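Kodbridge Pleda Folding Worktable

Reviews > Home > Tables

Price when reviewed: $147
Verdict: Buy it, then buy different screws

I have owned four folding tables in my adult life and I have a scar from one of them. So when my old Baloch finally gave up in January, dropping a full pot of chili onto the garage floor at six in the evening with guests in the driveway, I went shopping with low hopes and a tape measure.

The Kodbridge Pleda is sold as a "worktable," a word that lets a company charge more for a table. It's meant to live folded against a wall and come out for sewing, potting plants, wrapping presents, gluing chair legs, or holding the food when more relatives turn up than you have kitchen for. Mine has done all of these except the sewing. I can't sew. I did put the machine on it once to see if it looked right, and it did.

Putting it together

The box weighs more than you'd like and has one handle, on the wrong side. Inside are the top, the leg frames, a cross brace, a bag of screws and a booklet. The booklet has no words in it. Step five shows a cheerful bald man pointing at a bracket, and after a long look I decided he was warning me about something. He was. The brace goes on before the legs are locked open, and if you do it in the other order you get to take it all apart and meet the bald man again with new respect.

The screws are soft. I stripped two by hand, with an ordinary screwdriver, while being what I would call gentle. Kodbridge customer service sent replacements, also soft. A bag of decent ones from the hardware store cost less than lunch and fixed it for good, and I'd suggest going straight there.

The top

I like the top a lot, which annoys me a little, as I had planned a meaner review. It's a plain pale wood grain, the sort of surface that goes with everything by having no opinions.

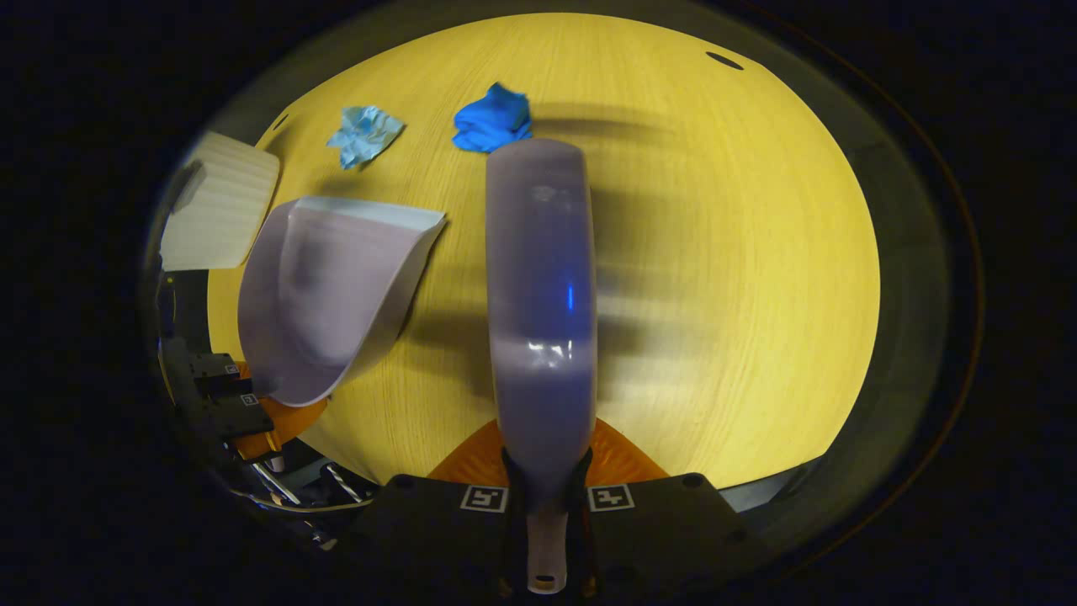 The finish has held up better than I expected. Coffee wipes off. Tomato sauce wipes off if you get to it before dessert. Wood glue I scraped away the next morning with an old gift card. A red marker, on the other hand, has left a faint line near one corner that I have cleaned with everything under the sink, and it's still there, so keep the kids' art projects on newspaper or else learn to love the line.

Heat is the weak spot. The booklet has a drawing of a steaming pan with a big X through it, and the booklet is right. I set a casserole dish down on a folded towel that I thought was thick enough and got a cloudy patch the shape of a kidney. It faded over a couple of weeks. Use a trivet.

The edges are rounded over just enough that you can lean on them for an hour without getting a groove in your forearm. My Baloch had edges like a cookie cutter. I didn't know how much I resented it until it was out by the curb.

Wobble

You want to know about wobble. Everyone who has owned a folding table wants to know about wobble, and makers of folding tables would love to talk about colors.

Front to back, the Pleda is solid. Side to side there's some sway, about what you'd feel on a docked boat on a calm day. You can write on it. You can knead dough on it, although the dough will set the pace. Running a sander on it was a mistake I made once. The feet have little screw-in levelers, and these work, and they also unscrew themselves every time you drag the table, so you'll find one under the couch eventually.

Kodbridge rates it for 300 pounds. I didn't test this in any scientific way, but I've had it loaded with bags of potting soil and then with a holiday buffet, and it didn't complain about either. I also stood on it to change a bulb. The booklet has an X for that too.
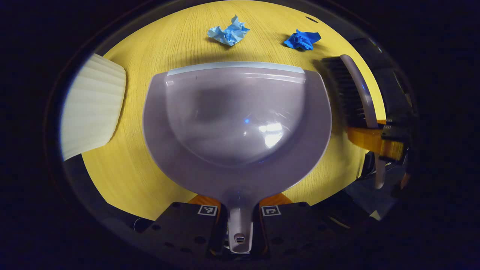 The Pleda's top and its grain.

Folding and storing

The folding action is the best thing about it. There's a latch under each end, you squeeze, and the legs come in without biting you. After the Baloch, which closed like a bear trap with a grudge, I still stick my elbows out and flinch. It takes me under a minute, flinch included.

Folded, it's slim enough to go behind a door, though the door will then no longer open all the way, and you'll tell yourself you never needed it to. There's no strap or clip to hold it shut. If you carry it flat, fine. If you carry it upright down a staircase, one leg frame will swing out at the halfway point and take a swipe at the wall. I now use a bungee cord. I'd have thought a strap could be squeezed out of the purchase price somewhere.

Pleda or Ana?

Kodbridge also makes the Ana, which is smaller, cheaper and has a plastic top in a shade the website calls Oat. I borrowed one for a weekend. It's lighter by a good deal and you could easily keep it in a car trunk for tailgates and yard sales. It also hums when you set a laptop down on it, and the plastic shows every knife mark. For outdoor use I'd take the Ana. For anything you'll be sitting at longer than a sandwich, get the Pleda.

One note for shoppers: there seem to be two versions of the Pleda out there, and the listing photos are the same for both. The older one has no levelers on the feet. Look for 631 at the end of the model number on the box — that's the newer one, and the one I've reviewed here.

Good
Nice top, easy to clean
Folds without injury
Comfortable edges
Steady enough for most things

Not so good
Screws made of what I assume is cheese
No strap
Levelers wander off
Hates hot dishes

Would I buy it again? Yes, and I nearly did, for my in-laws, until I remembered I'd be the one putting it together.

Filed under: tables, garage, small spaces
14 comments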